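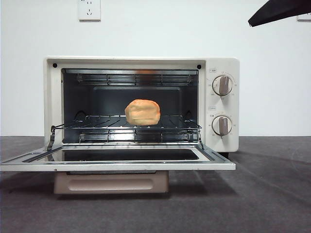

Unit 5: Countertop Ovens
Household Equipment and Food Preparation, Pacheco Community School

Read this handout before the kitchen session. Bring it with you, along with an apron and a pencil. The session begins at 9 in the morning in the lower kitchen of the Urlow building.

1. What the oven does

A toaster oven cooks with heating elements at the top and bottom of a small chamber. Food on the rack gets heat from both directions. The elements give off radiant heat, which browns the surface. The air in the chamber also warms up and heats the food more slowly. Most household recipes depend on both.

The chamber is small, so food sits much closer to the elements than it would in a full-size range. A domed item such as a loaf or a bun has its highest point nearest the upper element, and that point browns first. Flat items color more evenly. When a recipe written for a large oven gives a rack position, ignore it and think about the gap between the top of the food and the element.

2. The rack

A wire rack lets heat reach the underside of the bread. A solid pan blocks part of it. Use the rack alone for bread that is already baked and only needs warming or crisping. Use a pan for anything that drips, and for all doughs.

Set the food near the middle of the rack. Leave space at the back and sides. Never let food or foil touch an element.

3. The door

On many models the door folds down from the bottom edge of the opening. Clear the counter in front of the oven before you open it. Do not rest dishes on an open door. The glass stays hot well after the heat is off, and so does the metal around it.

Open the door only when you need to. Each opening lets out a good part of the hot air, and a small chamber has little to spare.

4. Controls

Models differ. Find out what each knob does on the oven at your station before you plug it in. A temperature dial sets the point at which the thermostat cycles the elements off and on. A timer dial, where there is one, usually runs the oven as well, so the oven will not heat until the timer is turned. A function dial selects the upper element, the lower element, or both.

Line up the pointer on the knob with the mark on the dial while standing directly in front of it. From the side it is easy to be off by a full mark.
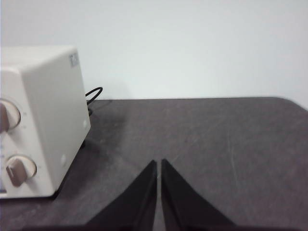
5. Placement and cord

Put the oven on a level, heat-safe surface. Follow the clearances in the manual for the back, the sides and the top. The Brusach workbook has a blank table on page 52 where you can copy them down for your own oven at home.

The cord should run freely and should not lie against the housing or hang over the counter edge. Plug directly into a wall outlet. Do not use a light-duty extension cord, and do not run a second heating appliance on the same circuit.

6. Station exercise: warming a small loaf

Check the rack and the crumb area for leftover crumbs.
Preheat to 350 degrees F with the door closed.
Place the loaf on the center of the rack.
Look through the glass after 5 minutes. Note the color of the top.
Turn the loaf front to back if one end is darker.
Take it out after roughly 9 minutes and set it on a cooling rack.
Cut it in half and check whether the middle is warm.

Write down the times and the dial settings you used. If the top was dark and the middle still cool, repeat with a second loaf at 300 degrees F for 13 minutes and compare the two.

7. Cleaning

Unplug the oven and let it cool completely. Wash the rack in warm soapy water and dry it. Wipe the chamber with a damp cloth. Do not spray cleaner on the elements. Wipe the knobs with a cloth that has been wrung out well, and leave the door open until the inside is dry.

For next time: finish the record sheet and read Unit 6, Slow Cookers.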